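Feva home helper, first month: a lot of machine for a little sweeping
2025-02-16

I've had a running argument with Annick Moulin for years about whether a robot will ever clean a house. She says soon. I say show me. So when the Feva came up for a trial I signed the papers, mostly so I could win.

The price first. Feva wants 1389 a month, plus a 621 setup fee, and the setup fee covers one visit. If you move your furniture and it gets confused, you pay for the second visit. The manual is 132 pages and the chapter on small tools is the thinnest one in it.

Floors are the easy part, and a disc vacuum has done floors for years at a fraction of the cost. What I wanted to know was whether it could do the in-between stuff. Crumbs on a bed. A candy wrapper. Putting the brush away after. I gave it 13 tries at brushing a scrap of foil into a dustpan on a bare mattress, and it finished four without me stepping in. A mattress gives when you press on it, and the Feva doesn't seem to know what to do about that. It either skims over the foil or shoves it along until it drops in a seam.

Grip is the other problem. A dustpan handle is thin and slick, and both tools went a lot better once the handles were built up with a wrap. Fine, but I've never had to do that for a person.
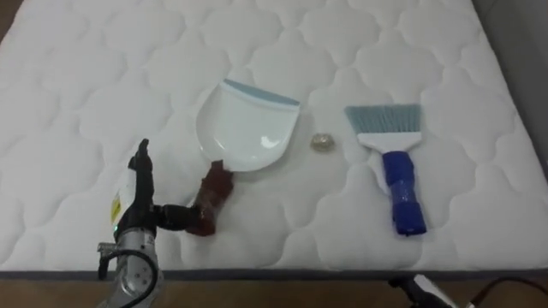

Foil, brush and dustpan on the mattress in the first one, the dustpan up over the basket in the second. 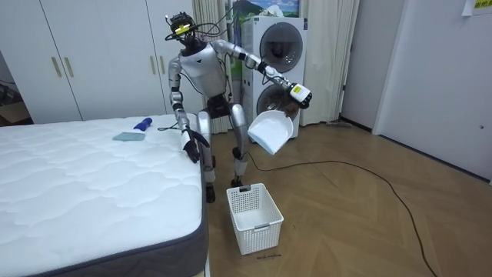
Then there's speed. My best run by hand was over before the Feva had settled on which tool to pick up. Annick's answer is that I could be doing something else in the meantime. I couldn't, as I was standing there ready to hit stop.

I tried the Plodholm last June and it was worse, if that helps anyone. It dropped things. The Feva dropped the dustpan twice all month and never hurt the furniture, so credit for that. Purves and Justia both have one coming and I'll take a look, but I'd want to see them do a bed before I read another word about kitchens.

Two stars out of five. The Feva goes back at the end of the trial, and Annick still says soon.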